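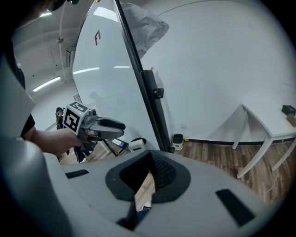

February, notebook, glue tests. The Lillier batch was weighed again this morning after drying: 882 g, and 885 g before. I had expected a bigger loss. Vasilică Lazăr thinks the lid was not closed well during the night. For the next pour I will wear a black sleeve like the one at the left, as white cuffs leave lint in the glue. Two samples go to Aurel Tănase for the peel test, the third stays on the shelf.

To do: order more Telum hardener, ask Beyene about the price.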